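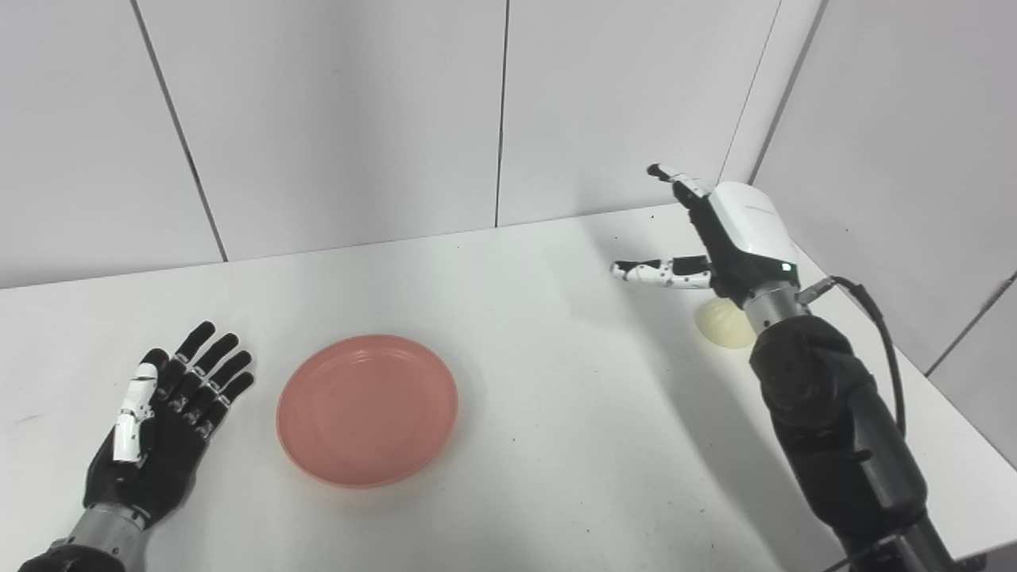 Grolus: recetas caseras de masas al vapor

Versión del 3 de septiembre de 2023

¡Hola! Si has llegado hasta esta carpeta es que te gustan las masas al vapor, las tablas de datos o las dos cosas, y en cualquiera de los tres casos me alegro. Grolus es una colección de 2803 recetas caseras de panecillos, bollos rellenos, empanadillas y demás masas que se cuecen con vapor, pasadas a un formato común para poder buscar, comparar y (lo que más hago yo) perder la tarde mirando proporciones de agua y harina.

Empecé en enero con una libreta mía llena de manchas y una hoja de cálculo bastante fea. Luego Nana Dogbe me pasó las suyas, Saulius Lill escaneó dos cajas enteras de fichas de cocina y aquello ya no cabía en una pestaña. El nombre viene de una palabra que usábamos en casa para el bollo que sale torcido.

Qué hay en la carpeta

recetas.csv
La tabla principal, una fila por receta. Si solo vas a abrir un archivo, que sea este.

ingredientes.csv
Una fila por ingrediente, enlazada con la anterior por el campo id_receta. Las cantidades están en gramos siempre que se ha podido.

notas.txt
Comentarios al margen de los cuadernos, tal cual: «a la tía le gustan más dulces», «ojo con la tapa», cosas así. Es mi archivo preferido y el menos útil.

equivalencias.csv
Tazas, vasos, cucharones y puñados pasados a gramos. Los puñados los pesó Agnese Butkienė con su propia mano, que es pequeña, así que ajusta a tu gusto.

Campos de recetas.csv

id_receta: número correlativo, sin significado alguno.
titulo: como lo escribió quien la escribió, faltas incluidas.
tipo: liso, relleno, plegado u otro. En «otro» hay de todo, avisados quedáis.
harina_g y agua_g: gramos totales de la masa, sin contar el relleno.
levado: levadura, masa madre, impulsor químico o nada.
minutos_vapor: tiempo contado desde que hierve el agua.
reposo_tapado: sí, no o vacío. Vacío quiere decir que la receta no lo dice.
revisada: sí o no, según si alguien la ha cotejado con el original. 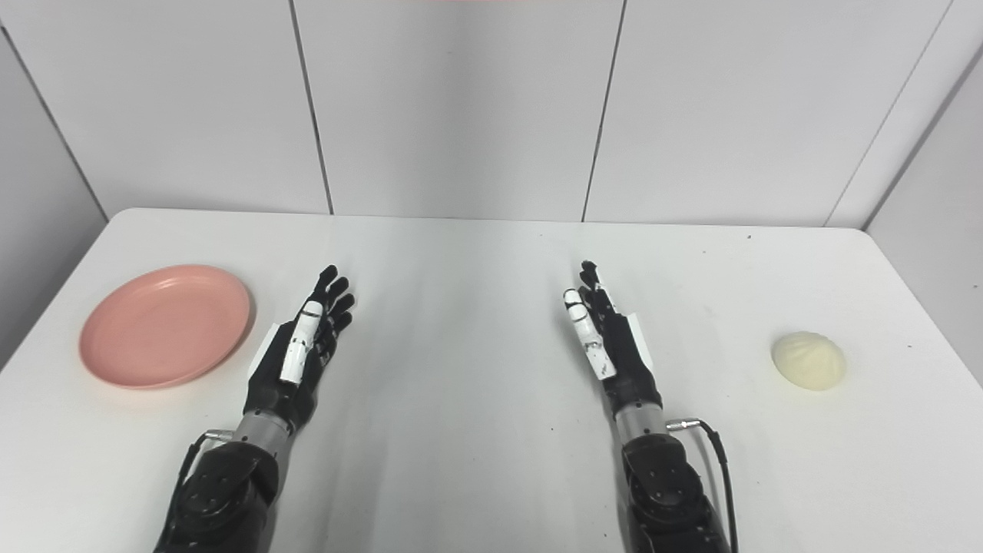 Tiempo de lectura: 4 minutos

De dónde salen las recetas

La mayor parte viene de cuadernos familiares que nos prestaron para copiar, y otras 1000 justas salen del archivo de la asociación de cocina Vesora, que nos dejó usarlas con la única condición de no tocar los títulos. También hay hojas sueltas del mercado de Kundton, donde Laurier Campbell se pasó media primavera preguntando puesto por puesto (gracias, Laurier, y perdón por el resfriado).

Todo se transcribió a mano. Probamos un programa de reconocimiento de texto y convirtió «amasar» en «amar» tantas veces que casi lo dejamos así, la verdad es que quedaba precioso, pero no había quien siguiera una receta.

Cosas que conviene saber antes de usarlas

Los tiempos de vapor son el campo más flojo. Hay quien cuenta desde que pone la olla al fuego y quien cuenta desde que hierve, y los cuadernos rara vez lo aclaran. Cuando pudimos preguntar, preguntamos; cuando no, el tiempo está copiado sin corregir y lleva un asterisco al final. Si vas a hacer medias, quita primero los asteriscos.

La harina tampoco es siempre la misma. «Harina» a secas aparece en unas 400 recetas y ahí puede haber cualquier cosa, desde una floja de repostería hasta la que estuviera de oferta esa semana. La hidratación que te salga de esas filas tómala con cariño y con cuidado.

Hay muchísimo bollo dulce y poca cosa salada, y eso es culpa de mi familia. Si tienes recetas saladas, ¡manda! Sobre todo me faltan las de relleno de verdura, que en los cuadernos suelen venir como «lo que haya».

Duplicados también hay. Laimutė Eglītis encontró la misma receta de bollo liso en tres cuadernos distintos, con tres abuelas que aseguraban haberla inventado, y decidimos dejar las tres. Están marcadas en notas.txt con la palabra «prima».

Cómo abrirlo

Los CSV van en UTF-8 y separados por punto y coma. Si al abrirlos ves «sémola» convertida en un jeroglífico, importa el archivo desde el menú en lugar de hacer doble clic y elige la codificación a mano. Los decimales llevan coma, cosa que a mí me parece normal y que a Saulius le costó una discusión larga con su programa de estadística.

Permisos

Puedes copiar, imprimir, traducir y cocinar lo que quieras. Si publicas algo hecho con la tabla, cita Grolus y, si la receta es del archivo, también a Vesora. Los nombres de las familias no están en ningún archivo y te pido que no intentes averiguarlos por los comentarios.

Pendiente

Terminar de revisar las fichas de la segunda caja.
Separar los rellenos en una tabla propia.
Decidir de una vez si la masa Sproģis cuenta como pan o como empanadilla. Agnese dice que pan. Yo voy por días.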